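November, teleop bench, shirt folding

Good session on the leader arm today! Tegan Tautahi drove the first half and I took the second. We're still on the Nallow task list, item 12 (pick up a flat tee, bring the near side over), and I think the demos are finally getting smooth enough to train on. Wrist view saved with everything else, 700 frames per demo.
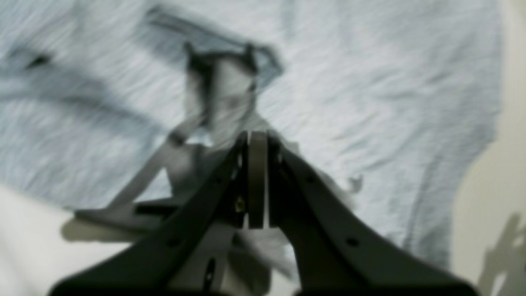
Wrist cam, gray tee, gripper over the cloth. Motion blur.

Blur like that shows up when whoever is driving swings the wrist too fast, and I'm the worst offender. Reet Butkienė wants us to slow the approach and keep the speed steady all the way to the cloth, so I dropped the leader scaling to 41 percent. Huge difference in the hands! It feels like stirring honey, but I love it.
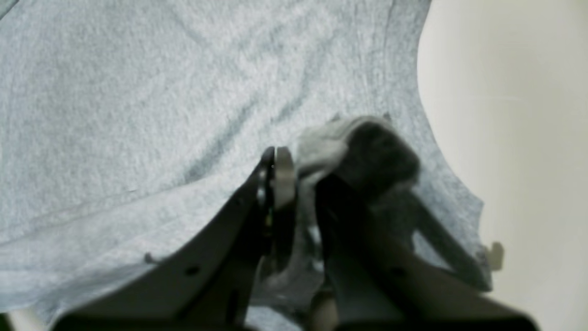
The pinch is the fun part. Go in low, close gently, let the jersey bunch up between the fingers before lifting. Tegan takes a bigger bite than I do and I want both styles in the set (Reet agrees, as long as we tag the driver).

Still to do: rename the Clituvari folder, redo demo 2 where I let go of the trigger early, ask Karppinen about the spare leader handle. Tegan has the bench from 2 pm.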